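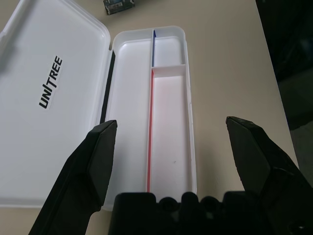

Quem somos

A Hivham opera antenas e presta serviços de segmento terrestre a missões de pequenos satélites. Recebemos telemetria, enviamos telecomandos e entregamos os dados aos nossos clientes pela rede, normalmente poucos minutos depois de cada passagem. Trabalhamos com universidades, laboratórios e empresas que têm um ou mais satélites em órbita baixa e que não querem construir uma estação própria.

A sede fica em Évora. Somos 26 pessoas, a maior parte com formação em engenharia eletrotécnica, telecomunicações ou informática. Há também dois físicos, uma geógrafa e um antigo radioamador que aprendeu a seguir satélites meteorológicos com uma antena feita em casa e que hoje coordena a manutenção.

Como começou

A empresa nasceu de um problema concreto. Analyn Manalastas, fundadora e atual diretora-geral, fazia parte de uma equipa universitária que tinha um cubesat pronto a lançar e uma única antena para comunicar com ele, no telhado de um edifício de aulas. A antena via o satélite quatro vezes por dia, quando corria bem. Se chovia muito, se o rotor encravava ou se alguém desligava o quadro elétrico do último piso, perdia-se a passagem e era preciso esperar.

Depois do lançamento, a equipa passou semanas a pedir ajuda a outras estações, por correio eletrónico, uma a uma. Cada estação tinha o seu formato de ficheiro, o seu modo de marcar horas e a sua ideia do que era um atraso aceitável. A maior parte do trabalho era de secretaria.

A Hivham foi criada para tratar dessa parte. No primeiro ano tínhamos uma antena emprestada, uma sala com duas secretárias e um cliente. O software de agendamento foi escrito nessa altura e, embora já tenha sido refeito quase por completo, algumas tabelas da base de dados ainda têm os nomes originais.

O que fazemos

Receção de dados. Recebemos em VHF, UHF, banda S e banda X. Gravamos o sinal em bruto durante toda a passagem e guardamos a gravação por 30 dias, para que o cliente possa voltar a desmodulá-la se alguma coisa falhar na primeira tentativa.

Telecomando. Transmitimos em UHF e banda S, dentro das licenças de cada missão. Os comandos são preparados e assinados pelo cliente. A Hivham não altera o conteúdo nem guarda as chaves.

Fase inicial de órbita. Nos primeiros dias depois do lançamento há sempre uma pessoa nossa de turno, em contacto direto com a equipa da missão. É a fase em que os elementos orbitais são menos fiáveis e em que se perde mais tempo a procurar o satélite. Quando vários são largados pelo mesmo foguetão, ajudamos também a perceber qual dos objetos catalogados corresponde ao do cliente.

Licenciamento de frequências. Damos apoio na preparação dos processos de coordenação. Este trabalho deve começar muito antes do lançamento, e recomendamos que nos contactem assim que a missão tenha uma órbita prevista e uma primeira ideia do rádio a bordo.

As estações

A estação principal chama-se Mullach e está instalada num terreno alto, a norte de Évora, com horizonte desimpedido em quase todas as direções. Tem três antenas: uma parabólica para as bandas S e X, com 3,7 metros de diâmetro, e dois conjuntos de antenas Yagi cruzadas para VHF e UHF. O nome é o que o primeiro proprietário do terreno tinha posto na cancela, e ficou.

A segunda estação está no interior algarvio e serve sobretudo de reserva em UHF. É mais pequena, funciona sem pessoal no local e tem alimentação de emergência para oito horas.

As montagens das antenas são fornecidas pela Brornent, uma oficina de mecânica de precisão com quem trabalhamos desde o início. A Brornent desenhou para nós o redutor do eixo de elevação que usamos em Mullach, depois de dois invernos em que os redutores comprados em catálogo ganharam folga com o vento. A manutenção corrente é feita por nós. As revisões gerais são feitas em conjunto, uma vez por ano, em novembro, altura em que uma das antenas fica fora de serviço durante quatro dias. Os clientes são avisados com antecedência e as passagens são transferidas para as restantes.

O sistema Harb

Harb é o nome do nosso sistema de agendamento e entrega. O cliente indica as passagens que pretende, ou define regras (por exemplo, todas as que tenham elevação máxima superior a 20 graus), e o sistema distribui-as pelas antenas disponíveis. Quando dois pedidos coincidem, a prioridade segue o que está no contrato. Os satélites em situação de emergência passam à frente, e isto está escrito em todos os contratos da mesma forma.

Os dados são entregues por ligação segura, com um registo da passagem que inclui hora de aquisição e perda de sinal, frequência medida, correção Doppler aplicada e número de tramas válidas. Todas as horas são em UTC. Existe uma interface de programação documentada e uma página web para quem prefere trabalhar à mão.

A versão atual do Harb entrou em serviço em 28 de outubro de 2019. A anterior foi mantida em paralelo enquanto houve clientes a utilizá-la e está agora desligada.

Alguns números

Passagens realizadas no último ano civil: 3.039
Passagens em fase inicial de órbita: 587
Horas de apoio por turnos: 691
Pessoas na equipa: 26

Contamos como realizada uma passagem em que a antena seguiu o satélite do princípio ao fim e o registo foi entregue. As passagens em que o satélite não transmitiu entram nesta conta, porque a estação fez o que lhe competia, mas são identificadas à parte no relatório trimestral de cada cliente.

Ensino e estágios

Recebemos estagiários de licenciatura e mestrado, em regra dois por semestre. Os temas são propostos por nós e discutidos com o orientador. Já tivemos trabalhos sobre estimativa de órbita a partir do desvio Doppler, deteção automática de interferências e calibração do apontamento usando o Sol como referência.

As turmas do ensino secundário podem visitar Mullach mediante marcação. A visita dura duas horas e, se os horários o permitirem, é marcada para coincidir com uma passagem. O grupo máximo é de 20 alunos e a escola trata do transporte. O último quilómetro é em terra batida e os autocarros grandes não conseguem inverter a marcha junto ao portão, pelo que pedimos viaturas de dimensão média.

Para missões universitárias sem financiamento comercial temos uma tabela de preços própria. As condições são simples: a missão tem de ter licença de frequências, uma pessoa de contacto que atenda o telefone e um simulador ou modelo de engenharia do rádio que possamos testar com as nossas antenas antes do lançamento.

Trabalhar connosco

As vagas são publicadas nesta página, na secção Carreiras. Procuramos com mais frequência operadores de estação e programadores com experiência em processamento de sinal. Os operadores trabalham por turnos, com escala publicada com seis semanas de antecedência, e recebem formação interna durante os três primeiros meses. Não respondemos a candidaturas enviadas por redes sociais.

Contactos

Para pedidos de orçamento, indique a órbita prevista, as frequências, a modulação e a data estimada de lançamento. Se ainda não tiver todos estes dados, envie os que tiver. Respondemos em cinco dias úteis. Os clientes com satélites em operação devem usar a linha de turno indicada no contrato, que está disponível a qualquer hora.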